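Search stories Search Go

The Table at Voren

May, by the Ivell Reading Room

My aunt left me the table and very little else, and I have never once felt shortchanged.

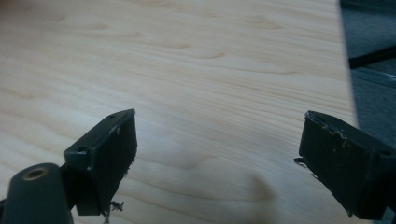
It had come down the river from Jemal before I was born, and when I was small enough to rest my chin on it I used to follow the grain with one finger, all the way across, telling myself each line was a road and that somebody was walking home on it with bread under their arm. My aunt would set the soup down right in the middle of my country (she never asked!) and say, "Well, they'll have to go around."

She was 86 when she stopped cooking. I drove the 37 miles to Voren that evening with a pot on the passenger seat, holding the lid down at every bend, and we ate late, with the window open, hardly talking.

Afterward she put her finger on the wood, near her bowl, and began to follow one of the lines, slowly, toward me.

"Is this one yours?" she said.

I told her it was, and moved my spoon.

Get a new story from us every month. Enter your email Sign up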